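Jorkitz Night Runs

README and data card, version 2

Hello and welcome. If you have come for the files, they are in the three folders listed further down and you can skip straight there with my blessing. If you have a little more time, please read the part about the people first. The numbers in the log files make a good deal more sense once you know who was waiting at the other end of the street.

What this is

Jorkitz is the small delivery robot that carries sealed boxes between the two buildings of the Hubáček dental laboratory in Viltthorpe. The main workshop, where the crowns and bridges and dentures are made, is at one end. The finishing room, which everyone calls Clallwood after the old shop name over its door, is four streets away. The lab works late, and for as long as most of us can remember somebody has had to walk the boxes over at night and walk the empties back.

This collection holds front camera frames from those runs, the robot's own run logs, and a set of written notes from the staff of both buildings. It was put together by Vratislav Oravec, who runs the evening shift at the workshop, with a lot of help from the people on it. I am he, and I'll say "I" from here on, as it gets silly otherwise.

The written notes are the part I care about most. There are plenty of collections of pictures taken from small robots, many of them far larger and sharper than ours. I had a much harder time finding one where you could put a run next to the words of the person who loaded the box.

What's in the folders

frames: 1,831 still frames from the front camera, all taken after dark, saved as they came off the robot. Nothing has been sharpened or brightened. Each file is named by run and by order within the run.

runs: one plain text file per run, with departure, arrival, every stop longer than a few seconds, and whether a person stepped in. Stops are marked "own" if the robot halted by itself and "called" if somebody pressed the button or used the desk screen.

notes: 200 short notes written by staff, from one line to a page and a half. Names are replaced by a role (bench, finishing, desk, packing). The spelling is left alone. Where a note belongs to a certain run, the run number stands on the first line.

There is also a file called corrections, which is just what it sounds like. Please look at it before you write to me about run 14. I know about run 14.

How the work went before

The evening shift used to have a walker. It was never a job title, only a turn you took, and the turns were written on a sheet by the coat hooks. The walker left the bench, put on a coat, took the boxes over to Clallwood, waited for the finishing people to check them in, and came back with whatever was ready to go the other way. In decent weather this was nearly a treat. In February it was a different thing, and with porcelain work you'd come back with cold hands and need a good while before you could trust them with a brush again.

The walk did other jobs too, and I didn't properly see it until it stopped. The walker carried news. If a shade was off on a case, the finishing room told the walker, and the walker told the bench, usually with a bit of tact added on the way. People who worked for the same lab and might otherwise never have met knew each other because of that sheet.

How it goes now

A box is packed and sealed at the packing table. Whoever packs it sets it in the robot's hold, closes the lid and picks the destination on the desk screen. Jorkitz goes out by the side door, takes the streets at a walking pace with its headlight on, and rings when it gets to the other building. Somebody there opens up, signs for the box on the screen and sends it home, with or without a load.

Someone is always on the desk while it is out. That was a condition from the start and it has not been relaxed. The desk person has the camera view and a stop button, and can talk through the speaker, though mostly what gets said through the speaker is "good evening."

So the walking is gone, and in its place we have desk time, loading, charging, wiping the camera glass, and the odd trip down the road in a hurry when it has stopped and won't say why. I would call it a fair trade on most nights. Some of my colleagues would not, and their notes are in the folder in full.

What the notes say

I have read all of them more than once. I won't boil them down to a score, but a few things come back often enough that you should know to look for them.

Bench staff write about unbroken time. Several say they now finish a case in one sitting that used to be split by a turn on the sheet. One of them adds that she misses being made to stand up, and she has since started going out for a lap of the block at nine, coat and all.

The finishing room writes about the silence of it. A box arrives with a slip and no person attached. In the first weeks there were more small mistakes between the two rooms, or at least more of them were noticed late, and the notes from that stretch are rather sharp. After a while the rooms began phoning each other at the start of the shift, and they still do. The call takes five minutes and I wish I'd thought of it before the robot came instead of after.

The desk notes are the most mixed. Watching a slow camera picture of a dark street is tiring in its own way, and people found that out quickly. We first had one person at it all evening. It now changes hands after every run, which was asked for in the notes, and which was the right thing to ask for.

There is worry in the notes as well, about hours and about who will be needed in a few years. No one's hours were cut when the robot came, and I've said so to everybody's face. I've left the worry in. It belongs to the record of how a change like this goes, and I would not trust a folder of notes that didn't have any.

About the frames

Please set your expectations kindly. The camera sits low on the front of a small machine and the runs are at night, so much of what you'll find is soft, blurred and dark. Street lamps bloom into big white disks. Building fronts run together. Dark shapes by the curb can be hard to name even when you know the street. I have worked with these frames at the desk for months and I still lean toward the screen.

For that reason we have not drawn boxes around things or labeled objects. I tried it for an evening and found I was labeling what I remembered of the street and not what the picture held. If you make labels of your own, I would ask you to allow for "can't tell" as an answer, and to use it freely.

The headlight makes a pale patch on the ground just ahead of the robot. If you are training anything on brightness, do be careful of it, because it comes along to every street and has nothing to do with the street. Other people have told me they mask off the lowest part of each frame. That sounds sensible to me, but I leave it to you.

What was left out

Every frame in which a person could be recognized was removed before release, and so was every frame with a readable license plate. The desk staff did the sorting by hand, by two people looking separately, and anything either of them was unsure of came out. We began with 3,000 frames. Others went for duller reasons, such as a lens fogged over from edge to edge.

Staff could withdraw a note at any time before release, without giving a reason. A few did. Please don't try to work out who wrote what. It is a small lab, and the roles are already a thinner cover than I'd like.

Good uses and poor ones

I'd be glad to see the collection used for studying camera work in low light, for teaching, for planning a delivery robot at a workplace like ours, and above all for talking with the people at that workplace before the thing is unpacked. Read them a few of the notes aloud – it gets a conversation going faster than any slide I've made.

It is a poor basis for claims about safety on public streets. We have two buildings, one robot and a quiet part of town. It should also not be used for judging anyone's pace or performance, and the run logs are not timesheets, however much they may look like them.

A frame from the set
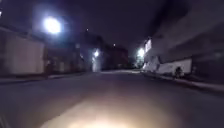
Changes and contact

Version 2, 14 February 2019. Adds the corrections file, restores the accents that got lost in the notes folder, and renames the "called" stops, which used to be split into two kinds that the desk never managed to tell apart.

The next round of notes is planned for July, when the lighter evenings ought to make the desk work easier on the eyes. Questions, complaints and stories from your own workplace can be sent to the evening desk at Hubáček, Viltthorpe, marked for Vratislav Oravec. I answer slowly but I do answer, usually while Jorkitz is on charge.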